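Ticket 192 – Demo station stops before the grasp (open day, Machala hall)

Status: Solved, watching
Product: Olletis picking demo, simulation mode
Opened by: Prustel support desk, visitor program

Problem
On Tuesday we had the rehearsal for the open day. The visitor presses the start button, the simulated gripper goes down to the table, and then it waits. No error is shown on the big screen. After 50 seconds the program returns to the welcome page. For visitors this looks like the demo is finished, so they walk away to the next station.

What I checked first
The button is fine and the network cable is fine. I restarted the Olletis program two times with the same result. Then I loaded the older table layout from the Virnimska visit, and with this one the grasp was done every time. So I believed the fault is in the new layout, where the objects are standing much closer together.

I stopped the program at the waiting point and looked at the gripper view. The long green object was chosen as target, and the right finger was already at its lower end. The open tabletop is between the fingers, but the target is not between them. 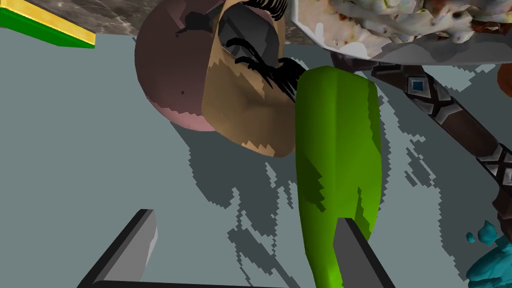 In the log the planner was asking for a new approach again and again, 18 times in one run, and each one was refused for the reason "clearance too small". The clearance value was still the one we use for the real arm. For a crowded table in simulation it is too strict.

What I changed
1. Clearance set to the simulation value in the station profile.
2. Approach now starts from higher above the table – before, it started too low and too near to the target.
3. The screen now shows "Planning, please wait" during the search.

Result
I made 51 runs with the new layout in the afternoon. All of them reached the grasp except one, where the planner gave up and the demo restarted by itself. I can accept this for visitors, but I would like to know the cause.

Still open
Please do not copy the station profile to the real arm. The profile name is almost the same in both places, and I ask the Virnimska team to rename theirs before the doors open at 9:30. I keep the ticket open until the end of the visit.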